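Project notebook, Household Navigation module
Student project group, second term
Entry dated 31 Dec 2025
Entered by Z. Siregar; to be read and countersigned by C. Scanlon

Purpose of the session

The group continued work on the room search task for the Zevano student challenge. The simulated robot is required to enter a furnished room, locate the waste bin and return to the doorway without touching the furniture. The task was first set in August and the scoring sheet has been amended twice. The current version applies to everything recorded below.

Set-up

The apartment model was loaded in the Tamby simulator with the standard lighting file. The Nartey planner was used throughout. Each run was limited to 900 simulation steps, and a batch of 48 runs was queued before lunch. Start positions were drawn from the list agreed with Ms Scanlon, and the random seed was written to the log header, as required after the confusion over the autumn results.

Two faults had been carried over from the previous entry:
(a) the bin is sometimes reported as furniture when the cabinet is close to it in the view;
(b) the planner treats an open door as part of the wall and turns away too early.

Views taken from the simulator:
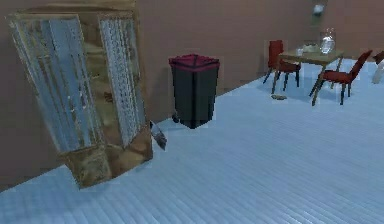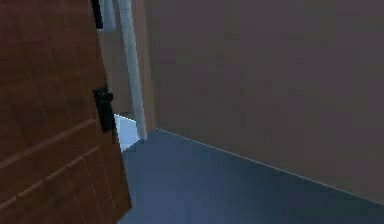 Fault (a) was examined first. The classifier had been trained on bins seen from the front with the lid level, and the confidence score fell sharply once the body was turned. Additional training views were generated at intermediate angles and the model was retrained from the last saved weights. The false furniture label appeared less often in the second half of the batch. It has not gone away, and the threshold should be left as it is until the full comparison has been made.

Fault (b) proved slower. The depth margin around the door leaf was too generous, so the planner saw no usable gap. Reducing the margin allowed more runs to leave the room, but on two occasions the robot's outline crossed the edge of the door. Under the scoring sheet these count as contacts and have been marked accordingly. The earlier margin has been restored in the shared branch. The reduced value is kept in a separate file named door_margin_test.

Remarks

Members are reminded that the textures in this model are coarse at short range. Labels should be checked against the object list and should not be assigned by eye from a single view. One mislabelled item was found in the training folder and removed.

Outstanding

Repeat the batch with the restored margin and the retrained classifier.
Ask Ms Scanlon whether a contact with the door carries the same penalty as a contact with furniture.
Copy the logs to the Plustero drive and delete the local duplicates.
Start positions nearest the door to be run separately, Z.S. to prepare the list.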